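把这段时间给蔬果分拣台那台双臂机做保养的过程记一下，分几条发。机器在Elcombe的二楼，一对机械臂，两只五指手，对着一个斜面的木箱货架干活。

1/
起因是右手中指回弹慢。张开指令发下去，其他四指到位，中指要多等一会儿。日志里5月初就有了，当时没当回事，后来抓土豆老是带起来两个才去查。

2/
2020年5月13日停机拆的手。先让两条臂回停靠位，断电，等驱动器指示灯全灭再动手。Kieran Horrocks拆，我记螺丝位置。掌背盖板的螺丝长短不一样，装反了会顶到里面的线，上次就吃过这个亏。

3/
中指的腱绳没断，是导管口磨毛了，绳子过去发涩。导管口里还有一层细土，土豆上来的。用无绒布蘸酒精擦了两遍，导管换新，绳子顺手也换了。旧绳留着，贴了标签放抽屉。

4/
换绳以后要重新给预紧。手册上的做法是先全张开，拧到刚好没有松量，再往回退一点。我们习惯退得比手册少，Bradley Kershaw不同意，他觉得冷机的时候会偏紧。最后按手册来的。

5/
左手没有报故障，也一起开了盖。里面比右手干净很多，抓取的活大多是右手在干，不奇怪。只擦了灰，没换件。

6/
腕部线缆。右腕那根黑线绕在手腕上方，留的弧度以前偏小，腕关节转到头的时候会拉到插头。这次把弧放大，扎带挪到后面一节。扎带不要勒死，能用手指推动就行。

7/
有人问为什么不把线走到臂里面。臂里走线要换腕法兰，Nuttall那边报过价，交期排到6月以后，先这样用着。

8/
跑零位。每个关节单独走到机械限位再回零，记偏差。右臂第五轴偏得最多，重新写了零点。其他轴都在允许范围里，没动。Phyllis Dobson在旁边核数，她核完签字我们才恢复使能。

9/
然后是空抓循环，手上不拿东西，只开合，设的2,000次。跑到1,588次停了一次，报的是通讯超时，不是手的问题。网线水晶头松了，重压一个，计数清零从头跑。第二遍跑完没有停。

10/
空抓过了才上货。顺序是先硬后软：土豆、胡萝卜，再到花椰菜、西兰花，叶菜放最后。叶菜最容易看出力大了，叶子边上一压就有印子。

11/
右手拿大白菜，往蓝篮子这边放。姿态是竖着拿，抓根部那一头。以前试过横着抓中段，菜重心靠下，转腕的时候会往下坠，改成抓底部以后好一些。

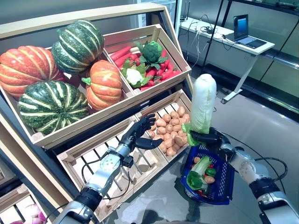 右手抓着大白菜底部，左手张开停在下层木箱上方。

12/
抓取力的参数也改了。换了新绳，摩擦比以前小，同样的电流出来的力会大一点，旧参数不能直接用。现在大白菜这一档往下调了一级，土豆不变。南瓜还没有排进测试，单手拿不稳，要等双手配合的程序写完。

13/
保养周期重新定了。导管口每14天擦一次，腱绳每次开盖都看，起毛就换，不等它断。线缆和扎带每天开机前看一眼。手指外皮用湿布，不要用酒精，会发硬。

14/
备件：腱绳还剩20根，导管要补。订单发给Fillell了，收货人写的Roland Goodall，到货直接放二楼柜子，不要放前台。

15/
还没解决的有两件。一是篮子的位置，篮子一歪，放菜的落点就跟着偏，打算给放置动作加一步重新定位。二是左手拇指外展的时候偶尔有一声轻响，打开看过，没找到，先记着，下次开盖再听。

16/
补一条，有人私信问零位记录表。表是Mostafa Zerouali做的，原来给Gununach那台单臂机用，我加了第二条臂的列。等我把里面的序列号删掉再发出来。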